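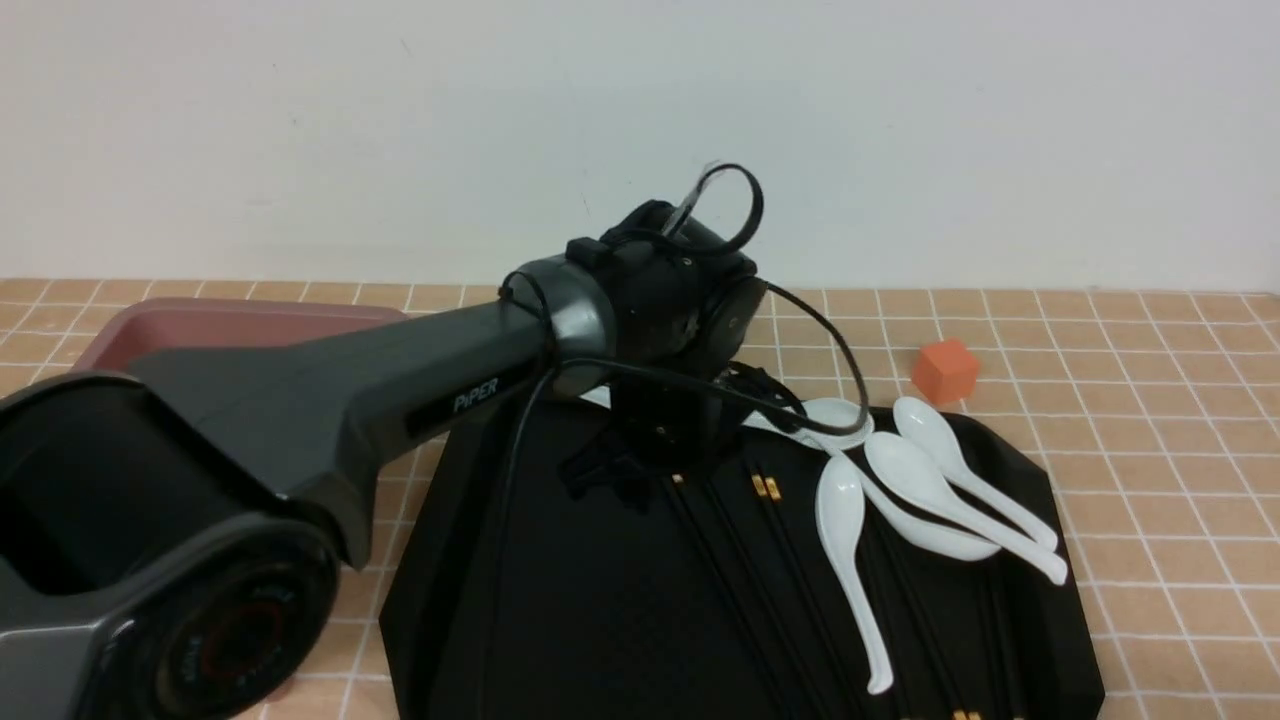

Cell two at Itholm, with the arm over the tray.

The Sorting Cell
4 min read

The inspector from Cliseck reached the Itholm open day in the second hour, after the speeches. She had a form with 127 fields and authority to leave any of them blank.

Cell two was assigned to tableware. The task sheet, taped to the door, gave the goal in one line: chopsticks to the bin, spoons to remain. Visitors stood behind a yellow rope and were asked not to lean on it.

"What's the cycle count?" she asked the operator.

"3,090 as of this morning. The contract says 3,364."

"And the failures?"

"They're included."

She wrote both figures down. The operator restarted the routine, and the wrist camera feed came up on the side monitor with a lag she judged acceptable.
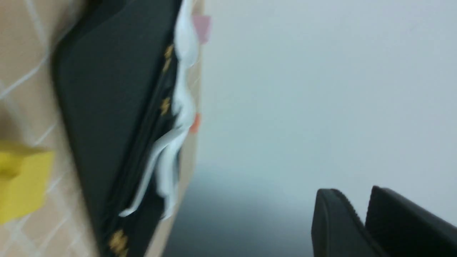

Wrist feed during a fast move, gripper fingers at lower right.

A boy at the rope asked if the arm knew what a spoon was. The operator said it had been shown 1,000 trays at the Niltthorpe site and had a number for each thing on them. The boy asked what the number for a spoon was. The operator looked it up and told him, and he seemed satisfied.

The inspector had worked at Niltthorpe for six years. She had laid out some of those trays herself, on night shift, always with the handles toward her — a habit from her mother's kitchen. It was in no field on the form.
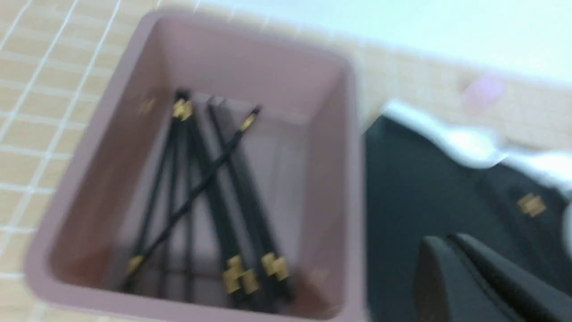

She watched nine more picks. On the tenth the arm paused above the tray for two seconds, then continued.

"Is that pause in the specification?"

"No," the operator said. "It does that when the handles point this way."

She left field 88 blank, signed the last page and went to find her coat.

Comments

sandu_reader: Field 88 had better come back in part two.

gearbox: A two-second pause would fail acceptance where I work. Liked the boy.

mpk: Read it twice for the handles.

Recent stories
Night Shift, Niltthorpe
The Sandu Ferry Timetable
A Tolerance of Two
April Calibration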